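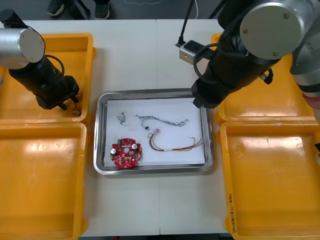
Chapter 3
Storing Electric Charge

Open almost any piece of household electronics and you will find capacitors on the circuit board. Many are small metal cylinders standing upright. Others are flat specks no bigger than a grain of rice. They all do the same basic job: they hold electric charge and give it back when the circuit needs it.

A simple capacitor has 2 metal plates with an insulator between them. When the plates are connected to a battery, electrons collect on one plate and leave the other. The charge stays there after the battery is removed – though it slowly leaks away.
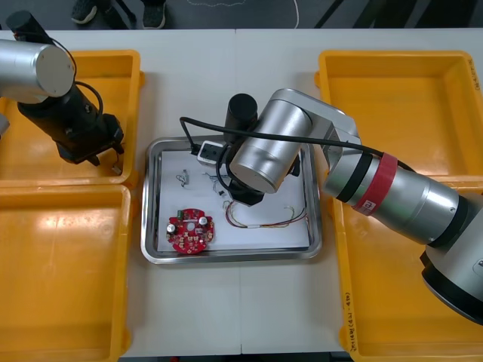

The amount of charge stored for each volt is called capacitance. It is measured in farads. One farad is a very large amount, so most parts are marked in microfarads. A capacitor marked 100 microfarads and charged to 3 volts holds 300 microcoulombs.

Capacitance depends on the area of the plates, the distance between them, and the insulator. Larger plates hold more charge. So do plates that are closer together.

Before you begin Section 3.1, read the safety notes on page 124. A large capacitor can give a dangerous shock even when the device is unplugged.

Key terms: capacitor, plate, insulator, farad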